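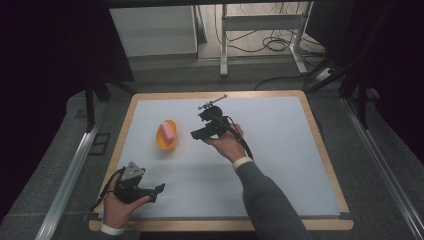

pink block, little yellow-orange bowl, big gray board. thread about my dumb sorting system 🧵

1/ OK so a bunch of you asked how I finally got the craft table under control after I complained about it on here for most of the spring. It's bowls. It's just bowls! One small bowl per kind of thing, and everything that doesn't fit in a bowl has to go live somewhere else.

2/ I used to be a drawer organizer person. I had the clear ones with the tiny dividers and I labeled every single slot, and then I'd dump a handful of stuff on top of the labels and shut the drawer. I did this for years.

3/ Yetunde Bako (my old roommate, much neater than me) kept her stamp carving stuff in cereal bowls and I used to tease her about it. Yetunde if you're reading this I'm sorry, you were right about the bowls. You were still wrong about the shower curtain.

4/ The board matters more than the bowls, I think. Mine is light gray with a pale wood border and I keep it clear except for the one thing I'm dealing with. One bowl at a time. If a second bowl shows up I know I've wandered off and started another project.

5/ Why gray: I had a white one before and every smudge showed, and I spent half my time wiping it. Then I had a dark green cutting mat covered in grid lines and I lost pins on it constantly. Light gray is the sweet spot for me. Pink on gray, you can find it from across the room.

6/ And yes the border is nice to have. Round stuff rolls. Beads roll, pencils roll, and it's a dark carpet under there, so anything that gets away is gone until I step on it in socks.

7/ Bowl size: SMALL. Smaller than you think. I bought a set of big ones first and they turned into junk bowls inside a week (rubber bands, a key, cough drops, somebody's earring). With a little oval one you drop in one chunky thing and it's already leaning on the rim. You can't hoard in it. I love that about it.

8/ Edith asked where the bowls are from. Thrift store, the one behind the bus station, in a box of mixed dishes marked 86 cents each. I took all the ovals. I went back in June for more and it was nothing but gravy boats.

9/ Someone else asked about color coding. I tried! Yellow for soft things, blue for sharp things, and so on. It lasted until I needed a bowl and the right color was in the dishwasher. Now I go by whichever one is clean.

10/ My actual routine, for the two people who want it:
Clear the board completely.
Set one bowl near the middle, a bit to the left.
Put away only what belongs in that bowl.
Bowl goes on the shelf, next bowl comes out.
I do it in the evening with a podcast on and quit when the episode ends, even if there's stuff left.

11/ Guangming Duan says this is the same as having a drawer with dividers but slower. Guangming has 515 unread emails so I'm not taking notes from him.

12/ Still haven't figured out ribbon. Ribbon will not stay in a bowl. If you've got a ribbon thing that works please reply, I'm begging, it's all in a shoebox right now and it has become one single ribbon.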